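A Thursday at the Ladstead depot: what driver assistance looks like from the passenger seat

I have wanted to get inside a parts distribution depot ever since a cousin of mine worked nights in one, so when Oredach opened up its Ladstead site for visitors this December I put my name down within the hour. Most of the people on the tour were from other transport firms, plus a couple of college instructors and me, with my notebook and the wrong shoes (bring boots, the yard is all gravel at the visitor end).

We started at 7:30 in the morning with coffee in the drivers' canteen, which I thought was a smart place to begin. You could hear what people were grumbling about before anybody in a tie got to speak! Mostly it was the vending machine.

Neville Hulme runs the day shift and he did the welcome. Oredach moves spare parts for farm equipment, mostly small stuff in totes, and it moves them in ordinary cars and light vans. The Ladstead depot stocks 3,054 different parts. A dealer calls because a combine is down, and somebody has to get a bearing or a belt out there the same day. It's a job that used to mean a person running up and down aisles with a paper slip and another person driving with a map on their knees.

The picking hall

The hall is where the bigger change has happened. The shelves now come to the pickers. There are low carriers that slide under a rack, lift it, and bring it over to one of the 5 picking stations, and the person standing there gets a light over the right bin and a number on a screen. It's quieter than I expected. You mostly hear totes knocking together and somebody's radio.

I got to stand at a station with Gijs Smits for a good while, and he let me pick an order under supervision. I picked the wrong gasket twice. The scale under the tote caught it both times and the screen went orange, and Gijs just reached over and swapped it without breaking off what he was telling me, which was mainly about his knees. He walked the old aisles for years and says he goes home now and can still play soccer with his kids. On the other hand he misses the walking in a way he didn't see coming. You used to bump into people out there, he told me, and hear all the news, and now you stand at your own station and the news has to wait until lunch.

The company has done something about that. Pickers rotate off the stations every two hours and go to packing, or returns, or the bench where they check the carriers' wheels. Somebody from one of the other firms asked whether the rotation had been the company's idea or the staff's, and Neville laughed and said the staff's, after the first winter. I liked him for saying so.

Another thing I wrote down: the old pick slips had room on the back, and people used to scribble things on them. "Box split, retape." "Looks like the old type." The new screens had no place for that at first and a lot of know-how went missing for a while. There is a notes button now. Gijs uses it constantly and types with one finger.

The dispatch desk

Next came dispatch, up a metal staircase, with two desks and a very tired fern. Willy Van Dijk has planned routes there since the days of pins on a wall map (the map is still up, pins and all). The planning is done now by a program called Drotano, which takes the orders as they come off the packing bench and builds the runs.

So what does Willy do all day? Quite a lot, as far as I could see. He spent the whole of our visit overruling it. Drotano had put a delivery at a farm shop right in the school run, so he shoved it back. Then it wanted to send a driver home the long way to pick up one returned pump, and he took that off and gave it to the next day's car. He says it is very good at the first ninety percent of the plan and has no idea which dealer locks the gate at noon. The drivers call him and not the program, and I suspect that will stay the same for a while.

He did say the mornings are calmer. He used to come in at four to get the first runs out, and now the draft is waiting when he sits down at six. That's two hours of sleep, five days a week, and he brought it up more than anything else on the whole tour.

Out on the road

After lunch (lentil soup, excellent bread) we were each given a seat on a real run, and this was the part I'd come for. I rode with Danylo Zinchenko, who has been driving for Oredach long enough to have opinions on every rest stop in the region. His car has lane keeping, a cruise control that holds its gap to whatever is ahead, and a screen that reads him the next stop so he doesn't have to look for it.

He switched everything on once we were up to speed on the highway and then went on doing pretty much what I do when I drive. Hands on the wheel, eyes up, a look in the mirror. I asked if it was boring. He said it's a different kind of tired - less in the shoulders and more behind the eyes - and that the training people had warned them about it. On long straight stretches with hardly anybody around, the car asks so little of you that you have to make yourself keep watching.

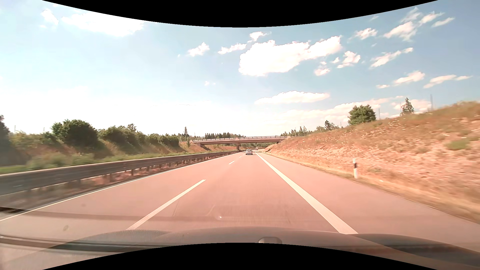
What the drivers asked for

Back at the depot there was a round table, and Kristof Verhoeven, who looks after training, went through the list the drivers had drawn up when the new cars came in. I was surprised how plain it was. They wanted the warning chime turned down, and they got that. They wanted to be able to turn lane keeping off in roadwork without digging through a menu, and now it's a button. They wanted breaks set by time at the wheel and not by number of stops, on the grounds that an hour of highway with the assistance on is still an hour of driving. That took longer to win, but it's in the schedule.

The one still open is the trip data. The cars record braking and following distance, and the drivers would like to see their own figures before a manager does. Kristof said he agreed with them and that it was being discussed. Danylo, sitting next to me, looked at the ceiling.

We finished with a quick presentation from Triệu, the firm that services the rack carriers. It was mostly slides, and I'll admit my attention had gone by then, but their technician stayed behind to answer questions and was very patient with mine about what happens when one breaks down in the middle of the floor (a person in a yellow vest goes and gets it, with a pallet jack).

If you want to go

The next visit is in spring and you sign up at the Oredach front desk or by phone. Ask for a ride-along when you book, as the seats go first. Parking is on the left past the weighbridge. And get the soup.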